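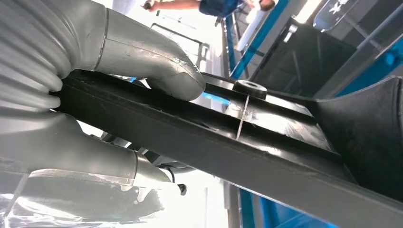 *Black bar, small round washer on the top face. See part A.*

**Parts storage and small hardware, handout for unit four**
Notes by Verena Hofstetter. Bring to the Randdale session, April group.

### A. Bars, profiles, the small stuff

- Long part first, small part second. Always write down both.
- Lay the long part on its flat face if it has one. Groove where you can see it.
- Washers, grommets, spacers: we say "washer" until somebody has measured it. Measure inner hole, outer edge, thickness, in that order.
- A washer lying on a part is not a washer that belongs to the part. Check the sheet before you bag them together!
- Dust and light scratches on black parts: note it, don't polish. Polishing came up last term and we lost a whole evening to it.
- Any thin line across a face gets a question mark on the card. Could be a joint, could be a mark. Fingernail test, then decide.

Cards go in the bag facing out. Pencil, not pen — pen smears on the Brurkik bags.

### B. Shelves and bins

Blue metal shelving, bins stacked on the lower level, blue and white mixed. Long things go on top, anything that rolls goes in a bin. The shelves stand close to the car, so no bars sticking out past the end of a shelf on that side. Doors need to open.

Color is NOT a code. Blue and white bins hold whatever the card says. Some of you had it as blue = metal, please cross that out.

Bin you need is at the bottom of a stack: lift the upper ones down, put them on the floor, put them back in the same order. Do not slide the bottom one out.

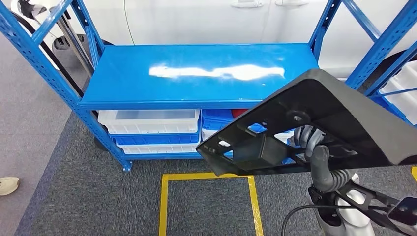
Marisol Tapia wants to know why we stack bins at all, when one layer would save all the lifting. She'd give up some floor and put in another shelf at half height.

Fair point. Cost is the answer for now, but the half height shelf is on my list. Stöckli quoted six weeks for the brackets and I haven't said yes.

Until then: heavy bins low, nothing above shoulder height, lids off only while your working in them.

### C. Returning parts

1. Read the card out loud to your partner.
2. Part in bag, bag in bin. Long parts straight to the top shelf, no bag.
3. Washers get counted back if there are more than two of a size.
4. Sign the sheet.

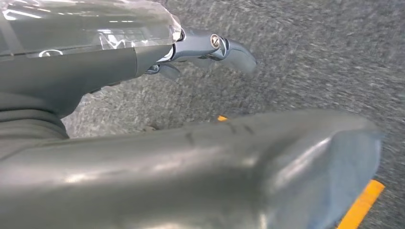
Then walk the floor once. Small black rubber parts dissapear on gray carpet, so get down low and look sideways along it. Phúc Cao's method is a flashlight laid flat on the floor, works well. Anything found goes in the Cludix tray, with a card even if the card only says "found".

### For next time

- Sort list, nearly 100 lines. Split it with your partner.
- Nesma Hajji has the spare calipers.
- Sketch one bar profile from the end, with the groove.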